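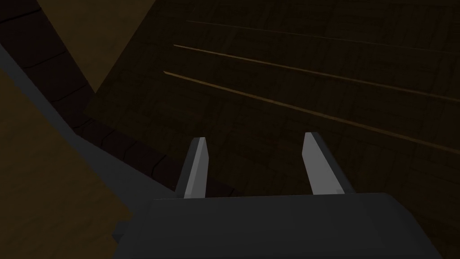 Two hours at the Bunnag open day

I drove out to Clemham for the Bunnag open day mostly to find out whether the robot arm would pick anything up. The invitation promised "household-ready manipulation" and up to 19 live tasks. I have been to enough of these to read the word "live" with care.

Live, in this case, meant a simulator. Everything was shown on a big screen in a hot room upstairs, with the wrist views blown up larger than they needed to be. I don't object to simulation. It's cheap and nobody loses a finger. But the flyer had a kitchen on it, and I would have liked to hear the word "simulated" before I paid for parking.

Menaka Munshi ran the session and she was good, I'll give her that. She took rude questions (some were mine) without reaching for a slide. When I asked how long the model had trained, she said 4,000 runs for the grasping part. When I asked how many of those ended with the thing held where it should be, she said it depended on how you score a hold. I wrote that down word for word.

What bothers me about these demos is how tidy the world is. Flat gray work surface, a round wooden piece to go after, fingers wide open and plenty of room on either side.

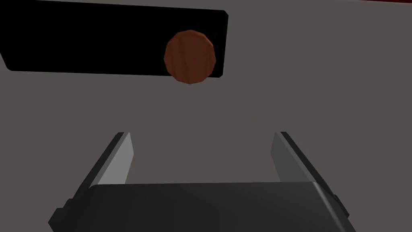

My own counter has never looked like that. It has crumbs, a damp cloth and whatever the mail brought. I asked about clutter and was told it's planned for May, at the Erkthorpe site. Maybe so – I heard much the same from Banport two years ago, and I'm still waiting for that one.

Chutima Thammasiri, who sat next to me and builds packing lines for a living, was kinder. She thinks the approach to the object is the hard part and that they're close. I think the hard part is everything after the fingers shut. We argued about it all the way down the stairs and missed the coffee.

I've put my name down for Erkthorpe anyway. If there's a real arm and a real sponge, I'll say so on this blog.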